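Hair things, finally sorted!

I've been promising myself a Wednesday with the hair drawer since April, and wow, it was so satisfying. I used a stripy box lid as a tray — best idea ever.

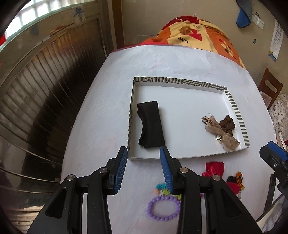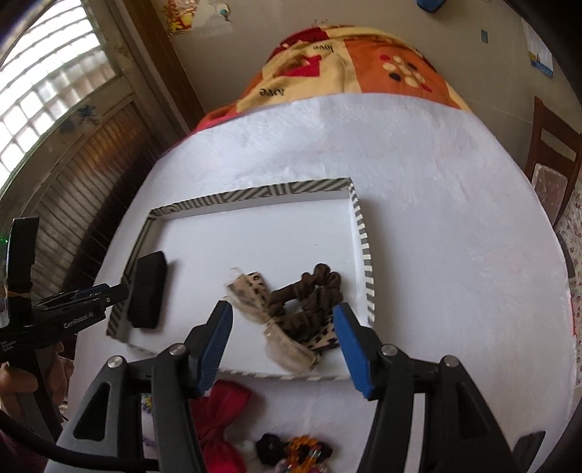

The leopard-print bow and the brown scrunchie in their stripy lid.

Domnica Vlad gave me the bow when we shared the flat in Bramdale, and I'd missed it so much! Next up are the bobby pins (a pack of 100, and I can find 3). Wish me luck!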